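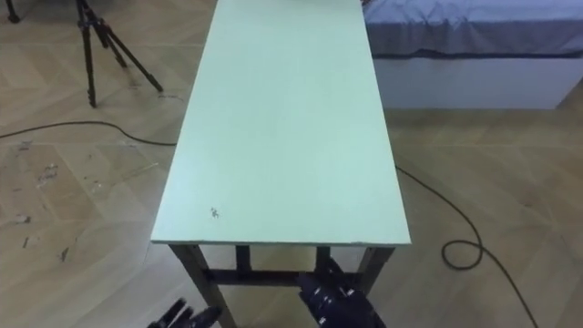 Mint green, long and narrow, and very ready for a project. The scuffs stay!

Tables We Love: The Folding Table Page

Welcome to the table page! We've had galleries for shelves, stools and storage bins, and every time one goes up, somebody writes in to ask about the tables in the background. So this one belongs to the tables, and to the long, narrow folding kind in particular, because I could talk about those all afternoon (and have).

I grew up thinking of folding tables as the thing you dragged out for a yard sale and put away again as fast as you could. Then we moved into the room at Brumell and everything had to earn its spot on the floor. A big fixed workbench would have swallowed the place. Folding tables let us have a sewing room in the morning, a packing room after lunch and a clear floor by supper, and I've been a fan ever since.

The picture at the top gives you the long view down one of these tops, and I love how much you can do with a surface like that. Fabric can lie flat the long way. You can start a row of envelopes at one end and just keep walking. When we did the January mailing for the Duman seed swap we stuffed 200 packets in one evening, all in one long line, and the line never got tangled once!

A word for the color, too. Pale green is so kind to work on. White thread shows up, black thread shows up, and small screws don't vanish the way they do on a dark wood top. If you're painting an old one at home, go a shade lighter than you think you want. Sand it lightly first, wipe off every bit of dust and give it two thin coats. Let it sit overnight before you put anything heavy on it, even if it feels dry. (I have the ring from a paint can on my own table at home to show what happens when you don't.)

And please look underneath once in a while! The legs and crossbar get none of the attention and do all of the work. Dark metal hides dirt nicely, so run a rag along it every few weeks, and check that everything is locked before you lean on the top.
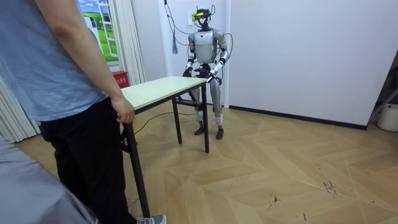 Hand on the near edge, black legs out, crossbar in place under a pale top.

I'm very fond of a table standing out in the middle of a room like this. We push ours against the wall far too often, and then only one long side is any use. Pull it out and you can work from both sides, pass things straight across and walk all the way around with a tape measure. It makes a plain room feel busy in the best way.

A thin dark edge band is a nice touch as well. It sets off a light top, and it gives you a line to square things up against when you're folding or cutting.

Some small things that have worked for us:

Felt pads under the feet on a wood floor. Cut them a little bigger than you need.

A canvas strap from the Flivix rack for carrying a folded table. Loop it around the middle and keep the legs facing you.

Cork mats from the Drademix bin for anything with a sharp underside. They roll up and tuck away with the table.

Warm water and a drop of dish soap for smudges. Go easy on a painted top, and leave the scrubbing pads in the kitchen.

If you have a folding table you're proud of, painted or plain, send it in with a line about what you use it for. Put "Gallery 2167" in the subject so it lands in the right folder. Craft tables, puzzle tables and potting tables are all welcome, and I'd especially love to see some more colors.

Page updated 15/03/2025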